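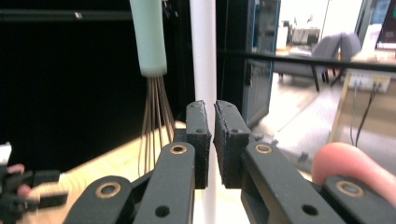

Pitch practice moves to Wednesday

From May the pitch practice sessions at Wamlow will run on Wednesday evenings, upstairs in the Elletstead building. Each slot is 13 minutes - five to present, eight for questions from the room. Slides are optional and there is no need to have a finished product.

Laurențiu Pascu of Hevura will chair the first session and would like to hear from founders who have not spoken in public before. Room for 25 people, so please book by replying to this email. Tea from six.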